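Clidamau Community Hall – kitchen and dining room safety check
Done each November and again before any outside hire
Areas covered: kitchen, servery, dining room, rear passage

Exits and access
Rear door opens fully from inside – OK
Passage clear to full width – NO. Stacked chairs moved to the store. Check again Monday.
Exit sign lit – OK
Ramp handrail firm – Bottom bracket loose. Tightened, but the screw hole is worn and needs a larger fixing.

Fire
Extinguisher on bracket, gauge in green – OK
Fire blanket within reach of stove – OK. Tag is hard to read, replace at next service.
Smoke alarms tested – 3 tested, 2 sounded. The one over the servery needs a new battery.

Electrical
Leads and plugs undamaged – Zurkard urn has a split in the outer sheath near the plug. Taken out of use and labelled.
Power boards off the floor – OK
Safety switch trips on test – OK

Hot water and gas
Hand basin tap – Runs too hot. Henríquez Plumbing to adjust the mixing valve.
Gas shut-off marked and easy to turn – OK

Floors
Mats flat, no curled edges – Mat at the sink is curling. Remove if it won't lie flat.
Vinyl join by the fridge – Lifting for some 25 cm. Taped for now.

Dining room
Maximum 80 people, notice displayed – OK
Table legs locked and level – OK
Tablecloths clear of the floor – OK
Small items off tables before children's groups come in – Toothpicks to go back in a lidded container and onto the high shelf.

Cleaning products
Flornard degreaser in original bottle, cupboard locked – Bottle OK. Cupboard catch is stiff but holds.

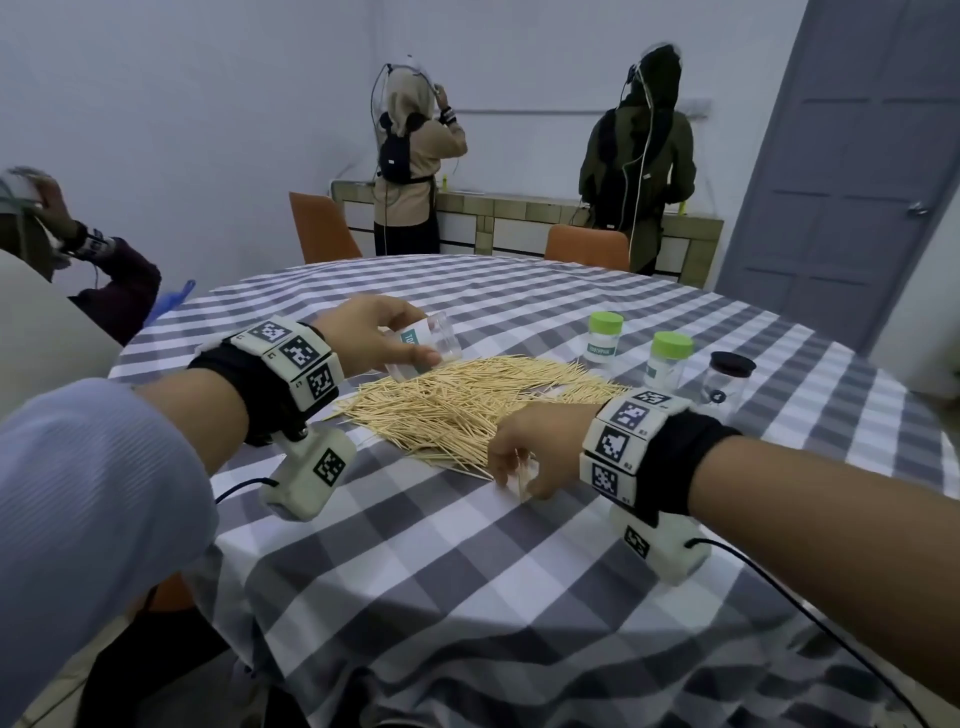

Dining room item: toothpicks on a round table with checked cloth.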